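Travholm Releases Tanus Water-Based Finish for Wood Tabletops

January 30, 2026
By Francine Kowalchuk, Product Communications

Travholm today released Tanus, a one-part, water-based clear finish for interior wood tabletops, desks and shelving. The product replaces the company's Ouellet line, which will remain available to existing trade accounts until stock runs out in June. Tanus is supplied in matte and satin. A gloss version is not planned.

Tanus is intended for light woods such as maple, birch, ash and beech, where oil-based coatings tend to shift the color toward amber. The resin is a self-crosslinking acrylic-urethane blend. It contains a light stabilizer that slows yellowing of both the film and the wood under it. The stabilizer does not prevent color change in wood placed in direct sun, and the data sheet says so.

The finish is applied by brush, short-nap roller or spray. Travholm specifies three coats for tabletops and two for shelving and other vertical or low-contact surfaces. Recoat time is 4 hours at normal room temperature and moderate humidity. Sanding between the first and second coats is required, because water raises the grain on bare wood. Sanding between the second and third coats is optional unless more than a day has passed.

Surfaces may be put to light use the day after the final coat. Full hardness takes longer, and tablecloths, mats and rubber-footed objects should be kept off the surface for the first two weeks. Rubber feet can leave a mark in a film that has not fully cured - this was the most common complaint received by the service desk for the Ouellet line.

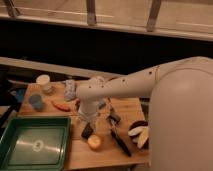

Resistance to household liquids was checked in-house on coated maple and birch panels. Coffee, red wine, cooking oil, mustard and a diluted alcohol cleaner were each left on the panels under a glass cover, then wiped off with a damp cloth. No change was visible on the satin panels after overnight contact. On the matte panels, mustard left a faint yellow mark that faded over several days. Matte is therefore not recommended for restaurant tables.

A total of 109 panels were coated for the test series, including panels with an existing oil-based finish that had been sanded and recoated. Adhesion over old oil-based finish was acceptable where the surface had been fully dulled with 200 grit paper. Adhesion over wax was poor in all cases. Waxed furniture must be stripped before Tanus is applied.

"The main change from Ouellet is in the binder," said Francine Kowalchuk. "The older product stayed soft at the edges of the table, where the film is thinnest and hands rest on it. We raised the solids content, so a coat builds more thickness on an edge. It also means the can needs more stirring before use, and the label now has a line about that."

Tanus may be tinted with Tasto concentrates up to the limit printed on the can. Tinted material should be used for the first coat only, with clear coats over it. Tinting the top coat lowers its scratch resistance.

Brushes and rollers are cleaned with water and a small amount of dish soap. Opened cans should be used within one year. Material that has frozen cannot be recovered by warming or stirring and should be discarded under local rules.

Tanus is available now through paint dealers and directly from Travholm in quart, gallon and five-gallon sizes. Quart cans are sold in satin only. The order code for the dealer sample kit is 3294. Each kit holds coated wood chips in both sheens, a printed data sheet and a color card for the Tasto concentrates.

Media and dealer inquiries: Travholm Press Office, attention Francine Kowalchuk
© 2026 Travholm. All rights reserved.
Back to top

Related items
Ouellet line: final order dates for trade accounts
Tasto concentrates: revised mixing chart
Removing wax from tabletops before recoating
Storing water-based finishes in unheated buildings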